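Fornton Film Exhibitors Association
Minutes of the monthly meeting, Apr 1, 2019

Present: Gráinne Ó Conaill (chair), Catríona Moynihan, Declan Daly, Pichit Phromma
Apologies: Bernadette Moriarty

1. Minutes of the March meeting
Approved with one correction: the Hanrahan has 279 seats.

2. Admissions
D. Daly reported 1,832 admissions across member screens in March. The Vikberg accounted for 590. Figures for the Stellov were received after the cutoff and will be carried to the next return.

3. Booking terms
C. Moynihan summarized the distributor's draft. Minimum run for new releases goes from one week to two. Members with a single screen asked for a split-week option. G. Ó Conaill to reply in writing before the draft is signed. 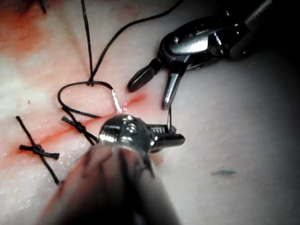

Black braided sutures along an incision in a synthetic tissue pad.

4. Ticket levy
The city proposes to collect the levy per ticket sold, including discounted tickets. P. Phromma noted that free school screenings are not addressed in the text. Agreed to request an exemption. Moved Daly, seconded Moynihan. Carried.

5. Digital delivery
Drive returns remain late at two sites. Item held over until B. Moriarty is present.

6. Other business
Projector lamp order closes on the 9th. Sizes to D. Daly by email.

Meeting closed 8:40 p.m.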